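3.2 Collecting Episodes in Saltwood

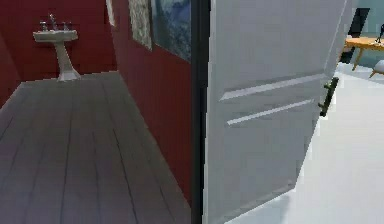

Figure 4. Simulated bathroom doorway in Saltwood, with the pedestal sink at the far end and the door open.

We gathered 268 navigation episodes across 23 rendered homes, using the Skustisora planner as teacher. Of these, 139 cross a doorway, and doorways are where the teacher's dignity suffers most. We dropped 8 episodes in which it faced an open door and replanned until time ran out — a thorough approach, but a poor one to imitate.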